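Subject: Re: [handheld-practice] Draft 2, section 4: operator position, sleeves, cable routing

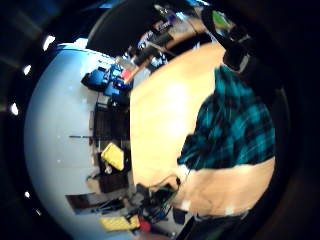
Kasun,

Comments on section 4 below. I have left section 3 alone until the calibration wording settles.

Kasun Patwary wrote:
> 4.1 The operator shall keep torso and free arm outside the
> working volume while recording.
> 4.2 Sleeves shall be plain, close fitting and of one color.
> 4.3 Cables shall not cross the work surface.
> 4.4 Episodes that break 4.1 to 4.3 shall be discarded.
>
> I would like these as "shall" throughout. The Trutlow people
> asked for something they can audit against, and "should" gives
> them nothing to check. Objections by Sunday please.

4.1. As written this can't be met with a wide-angle lens on the tool. The operator is within arm's reach of the table, and any lean puts a shirt and forearm across a large part of the view. Plaid flannel over a bare forearm can take up most of one side without either one being in the way of the task. I would define the working volume by the table surface and a fixed height above it, and treat the operator's body outside that volume as permitted. Proposed text:

"The operator's torso shall not enter the working volume. The free arm may enter only where the task sheet calls for it."

4.2. Against. At Orham we logged 2861 episodes with no clothing rule and 235 were rejected at review. Clothing was not the stated reason for any of them. A single sleeve color also makes the set narrower than the conditions the policy will meet. What does cause trouble is loose fabric reaching the fingers, so I would keep "close fitting at the wrist" and drop the rest. If we need a record of clothing, put it in the session metadata.

4.3. Agree with the intent. The wording needs an exception for the tether between the tool and the logger, where one is used. A thin dark cable looping over the near part of the tabletop toward the operator's arm is easy to miss at setup, and a bundle of wires and small components at the table edge is easy to snag. Suggest:

"Cables other than the tool tether shall be routed below or behind the work surface. Exposed boards and connectors shall be kept clear of the table edge on the operator's side."

Note that this moves it from a data quality rule to a safety rule as well. It should be cross-referenced in section 6.

4.4. Too strong. Discarding loses the evidence of how often the rule was broken. Flag the episode, exclude it from the training split, keep the file. The Salgado template already has a field for this.

One item missing from the draft: lighting. A strong overhead reflection on a pale tabletop can wash out a small object when the tool is over it. I don't have a threshold to offer. A minimum requirement could be that the task area is checked from the tool camera before the first episode, and that the result is noted. Festdale does this with a printed target and 100 mm squares, moved by hand across the surface.

On "shall" versus "should": I am fine with "shall" for 4.1 and 4.3 in the form above. 4.2 should be a "should" if it stays at all.

Can someone with the draft 1 sources confirm whether "working volume" was defined in section 2? I can't find it in the current file, and 4.1 depends on it.

Amber Hendriks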